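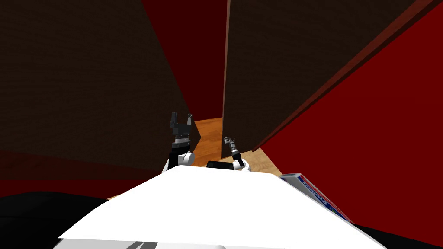
What is the difference between a flash flood watch and a flash flood warning?

A watch means that conditions are favorable for flash flooding in and near the area named. A warning means that flash flooding is happening or is expected very soon, and that people in its path should move to higher ground.

Course Home | Syllabus | Handouts | Labs | Contact

Weather Hazards > Unit 4 > Handout: Reading Rainfall and Runoff

Purpose of this handout

Students are expected to read these notes before the October lab. They cover how heavy rain becomes runoff and how forecasters judge the risk. The Lougher Creek basin is used throughout as the study area.

1. Rainfall amount and rainfall rate

A storm total tells only part of the story. The same depth of rain may soak quietly into the ground over two days or fill a creek in an hour. Rate is the depth of rain that falls in a given time, usually stated in millimeters or inches per hour. Lab work in this unit uses millimeters.

The Wunerano gauge, at the upper end of the basin, recorded 103 millimeters during the storm used in Lab 4. Of that total, 31 millimeters fell in a single hour before sunrise. Students should mark that hour on the chart before answering any other part of the lab.
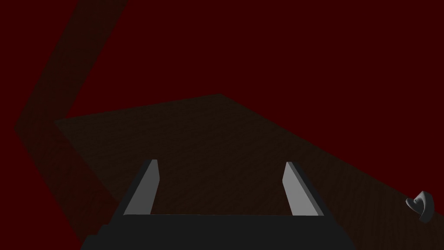 A high hourly rate matters most when it is repeated. Storms that form one after another and pass over the same ground are said to be training. Each cell may last less than an hour, yet the basin receives rain for much of the night. On a radar loop, look for new cells forming on the upwind side of the line while older ones weaken downwind.

2. Soil and ground cover

Dry soil with good plant cover can take in a large share of a moderate rain. Soil that is already wet takes in much less. Very dry, hard clay may also shed water at first, so a drought does not rule out flash flooding. Pavement and roofs take in almost none. The town of Stunico, at the lower end of the basin, lies mostly on paved ground, and its storm drains empty directly into the creek.

3. Basin size and response time

Small, steep basins respond quickly. Response time is measured from the center of the heaviest rain to the peak flow at the outlet. Large rivers may take several days to crest, and their flooding is handled under separate river forecasts (see Unit 5).

4. Preparing for the lab

Open the storm file in Prirkix and set the time step to one hour. Plot rainfall as bars and creek flow as a line on the same chart. Record the time of peak rain, the time of peak flow, and the difference between the two. Show units on both axes. Charts without units will be returned for correction.

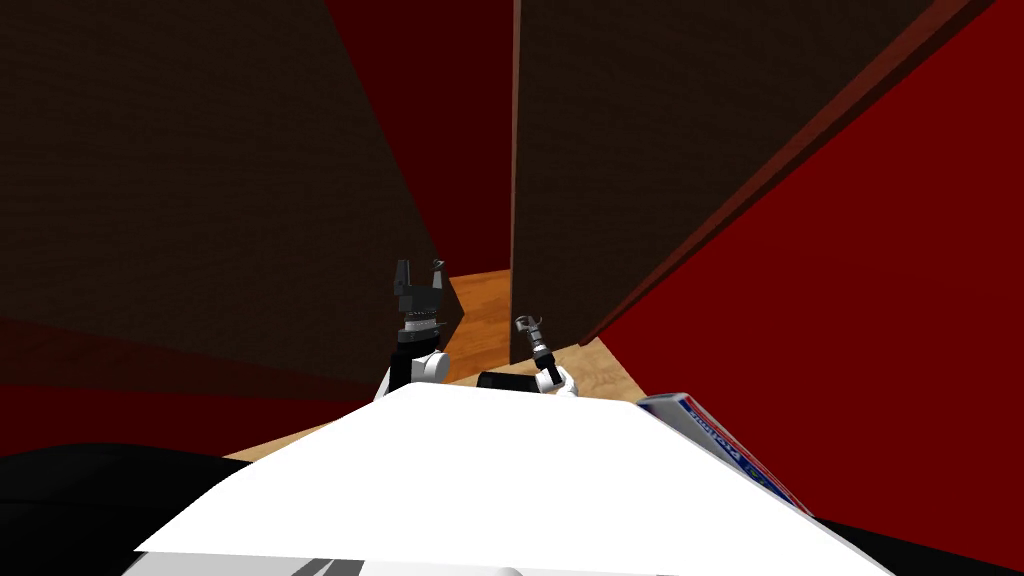 Unit 4, Weather Hazards.

5. Terms to know

Crest: the highest level reached by a stream during a flood.
Runoff: water that flows over the land surface into streams and drains.
Training: repeated passage of storms over the same area.

Written answers are limited to 290 words and are submitted with the chart at the start of the lab period.

Contact the Course Office | Copyright Weather Hazards Course | Back to top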